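Sound and Hearing for Beginners
Week 4: Why a room has a sound of its own
Notes by Myrtle Sorensen

Last week we left off with a clap in the stairwell, and I promised we'd get to why it rang on so long. This is my favorite week of the whole course, so forgive me if I go on a bit!

Start with what happens when you clap your hands. The air gets squeezed, the squeeze travels outward in every direction, and some of it reaches your ear by the shortest path. We call that the direct sound. The rest goes off and hits walls, the floor, the ceiling, the furniture, and some of that comes back to you a little later and a little weaker. Then it hits something else and comes back again. Your ear gets one clap and then a whole crowd of small copies of it.

If the copies arrive very close together, you don't hear them as separate sounds. You hear one sound with a tail, and the tail is called reverberation. If a single strong copy arrives late enough to stand apart, you hear it as an echo. People mix up these two words all the time (I did for years), but for our purposes please keep them separate. The stairwell had reverberation. The back of the gym wall across the playing field gives you an echo.

Now, what decides how long the tail lasts? Mostly the size of the room and what its surfaces are made of. In a big room the sound travels farther between bounces, so it meets fewer surfaces each second and loses its energy more slowly. Hard, smooth surfaces such as tile, glass and painted plaster send nearly all of the sound back. Soft, open stuff such as wool, thick curtains or a stuffed sofa lets the moving air in among the fibers, and the rubbing in there turns the sound into a tiny amount of heat. It really is tiny. You could shout at a blanket all day and never warm your feet. 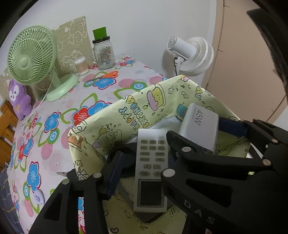
Thickness matters more than most people expect. High notes have short waves, and even a thin cloth will take some of the edge off them. Low notes have waves several feet long or more, and they pass through thin cloth as if it weren't there. This is why hanging a bedsheet on the wall makes a room sound duller without making it any less boomy. You lose the sparkle and keep the rumble, the worst of both! Demetrius Lindqvist asked in class whether egg cartons help. They do a little at the high end, and hardly at all lower down.

A word to add to your list: absorption. It means the share of the sound hitting a surface that doesn't come back. An open window has perfect absorption, which always gets a laugh, but think about it. The sound goes out and is gone. The early researchers in this field compared materials to open windows for exactly that reason.

The other word is diffusion, which means scattering. A full bookcase is lovely for this. All those uneven spines and gaps send the sound off in many directions, so no single reflection stands out. A room with good scattering can still be lively, but it feels smooth and easy on the ear.

And then there is flutter. Stand between two bare walls that face each other and clap once. You may hear a quick buzzing rattle, like a zipper. That's the sound going back and forth between the two walls, over and over. Turn one wall slightly, or break it up with shelves, and the flutter often goes away.

We listened to two recordings of Clyde Alcantara reading the same page. One was made in the Brallcombe hall, which seats 300, and the other in his closet with the coats pushed in close around him. Most of you found the closet recording clearer, but Verna Whitlock said it sounded "like he's inside my head," and I think she's right to find it strange. We're used to hearing rooms. Take the room away and a voice seems to come from nowhere.

For next time

Read the chapter on early reflections, up to the part on concert halls. Skip the boxed math unless you enjoy it.

Pick 4 spaces you pass through in a normal day and clap in each one. A bathroom, a car, a hallway and somewhere outdoors would make a nice spread. Write down what the tail does. Is it long or short, bright or dull? Does it buzz? Use your own words, and please don't look up the "correct" ones first.

If you have a rug you can roll up, clap in the room with it down and again with it up. Bring your notes, and bring the rug story too if there is one. Juniper Halvorsen will be leading the first half of class while I set up the balloons.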